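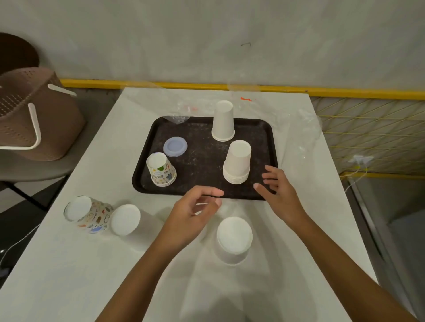 The black tray, with plain cups at the back and doodle cups in front.

Aug 27, 2018

I have been looking after the drinks table upstairs at Pilau since May. It is a small job and I like it. People come up for the reading group or the sewing hour, they want something to drink, and there has to be a clean cup for them to drink it from. I took it over from Devendra Semwal, who moved to the morning shift downstairs and left me a key and a bag of napkins.

For the first few weeks I put everything out in whatever order it came out of the cupboard. Cups went wherever there was room. By the end of an evening there were cups on the table, cups on the tray, cups on the windowsill, and I couldn't tell which ones had been used. I threw away a lot of good cups that way. At one sewing hour 26 people came and I went through nearly twice as many cups as I should have.

So I have changed how I do it. Cups that are ready to use go on the tray, and the tray stays toward the back of the table where sleeves don't catch it. Anything on the table in front of the tray is something I'm still sorting. When I'm done sorting, the front of the table should be clear so that people have a place to set down a plate.

The stacks go rim down. I started doing that in the summer because the windows are open and dust gets in. A stack standing the right way up collects it in the top cup, and then somebody takes that cup. I do still turn the patterned ones up now and then when I'm partway through, and I have to remember to turn them back over.

I keep the plain white ones and the doodle ones apart. They came from different places. The plain ones are from Grewal, the restaurant supply store across from the bus station, and I buy them in sleeves of 70. The doodle ones were left over from a kids' party and the kids who come up with their parents always want those, so I save them. The two kinds don't nest well together. If you push a plain cup into a doodle stack it sticks, and you end up pulling three apart to get one.

The tray itself needs wiping more than I expected. A dark tray shows every crumb. I use a damp cloth and then a dry one, and I take all the cups off first. For a long time I wiped around the stacks, and that left rings.

The other half of the work is the bottles and bits that people bring up and leave behind. I used to line them up on the table with the cups and it made the whole thing look like a yard sale. Now they go in a basket on one of the chairs. The basket is light and has a handle, so at the end I can carry the lot down in one trip. I picked it up at Flakard when they were clearing out kitchen stock. It has holes in the sides, so crumbs fall through onto the seat, and I brush the cushion off before I go.

Heavier things go in first and anything soft goes around them. I don't have a better system than that. Bottles with the caps on loose have caught me out twice, so I check every cap now.
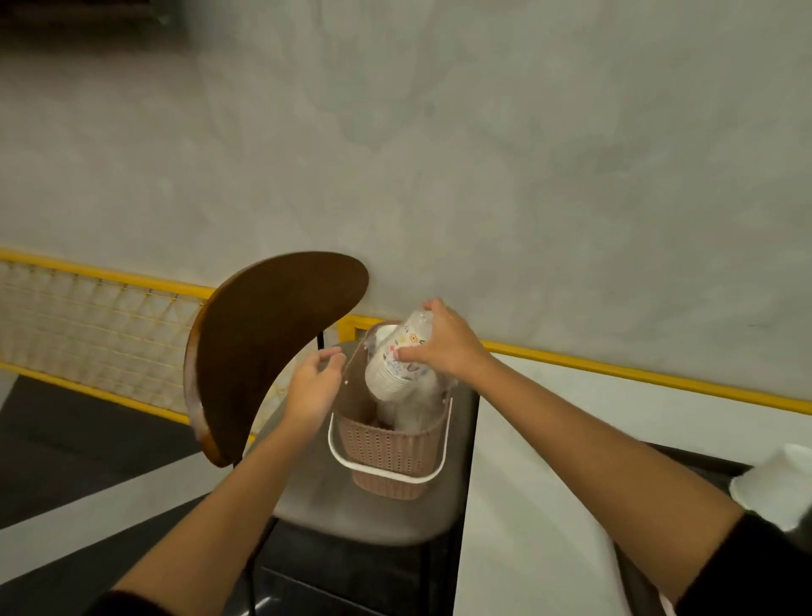 Can you put unused paper cups back in the cupboard after they have been out all evening?
I do if they stayed in the stack, upside down, and no one handled them. The bottom cup of the stack goes in the recycling because its rim has been on the tray.

I got that question from the woman who runs the sewing hour, and she thought throwing out even one was wasteful. She may be right. I have thought about lining the tray with a paper towel so the rims don't touch it. I tried it once and the towel slid when I picked up the tray, and I had a stack go over. A cloth napkin might grip better.

The part that takes the longest is the loose cups. There are always a few singles that came off a stack and got set down by themselves. I pick each one up and look inside it. If it's dry and clean, it goes back on a stack of its own kind. If I have any doubt it goes out. It helps to stand them all upside down first, in a row near the front, and then work along from one end,
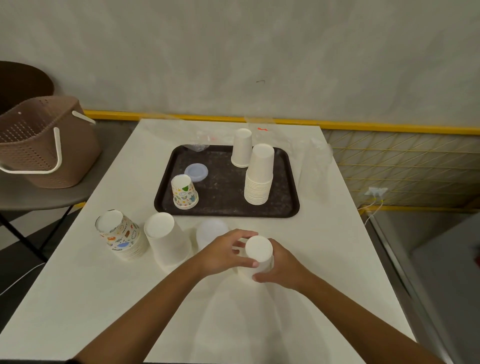

putting each one where it belongs before touching the next. When I tried to do two at a time I mixed up the ones I had checked with the ones I hadn't, and had to begin again. It takes almost 39 minutes to do the whole table properly if the reading group has been in, less after sewing.

The odd things I leave for last. Lids are a nuisance. I end up with lids that fit nothing on the table, and I put them flat on the tray until somebody claims them or I get tired of looking at them. The plastic the cups come in should go straight in the trash, and I forget it nearly every time.

I still need a better place for the napkins. Devendra kept them in the bag, and I have carried on doing that, but the bag rips a little more each week. Brustell sells a plain metal holder that would fit beside the tray. I'm going to measure the space before I buy one, and I need more white cups anyway.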